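Garkden Hand Gripper Kit, three weeks in

I should say up front that I bought this with my own money, and that my own money would like a word with me. The Garkden kit costs $408 before shipping. For that you get one hand-held gripper, a charging cable, a wrist strap, a login for the companion software, and a foldout manual that spends two full panels on how to attach the wrist strap.

The idea is simple enough. You hold the thing, you squeeze, the two fingers close, and whatever you do around the house gets recorded so that a robot arm can learn to do it later. I own no robot arm. My friend Tharindu Paul owns one and has been trying to get it to pack gift boxes since September, so I agreed to do the squeezing.

Setup took 37 minutes, most of it spent on the software, which is called Zusia and has opinions about your Wi-Fi. Once it had been talked down, pairing was quick. The grip is comfortable for small hands and a little short for mine. After 15 minutes my thumb starts filing complaints – after half an hour it retains counsel.

Now, the work. Snacks are a mean test for any gripper. They crinkle, they slide, and a bag of chips is mostly air with a legal department. I went with an open box and far too many packages. 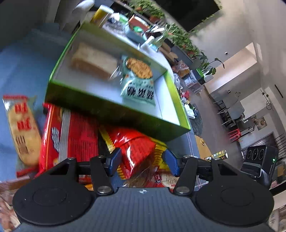
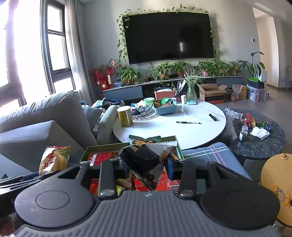
The Garkden kit on snack-box duty, from the hand's end of things.

Bread and cake are the kit's best subject. The fingers have enough give that a light squeeze gets a decent hold, and I only flattened one slice in three weeks. Flat packets are harder. You have to come in at an angle and pinch a corner, and if you pinch the seam it swings around like a gate. Big glossy bags are a coin toss. Grab the middle and the whole thing balloons out to both sides, grab the edge and you're fine until you lift.

The fingers close evenly, which my old Jeseck never managed. The Jeseck was cheaper and had a left finger that arrived late to everything. On the other hand, the Jeseck let you swap tips without a screwdriver. Garkden wants you to undo tiny screws, and I now have one fewer tiny screw than I was sold.

Zusia sorts your recordings into "clean" and "review." It's strict. Scratch your nose with the gripper in hand and you're in review. Exporting works, but the progress bar sits at 99 percent long enough to make coffee. Tharindu says the files load fine on his end, and his arm can now put a cracker packet in a box if you don't rush it or stand too close.

Battery life is good. I got through a full afternoon with charge left over. The body wipes clean, crumbs do collect in the ribbed part, and an old toothbrush deals with them.

Should you buy one? If you have an arm to train, yes, or at least put it on the list ahead of the Martinelli, which is a nicer object and costs $2,658. If you just want to pick up chips without getting your fingers greasy, chopsticks are still out there.

Four stars. I'd go to four and a half for a spare screw in the box.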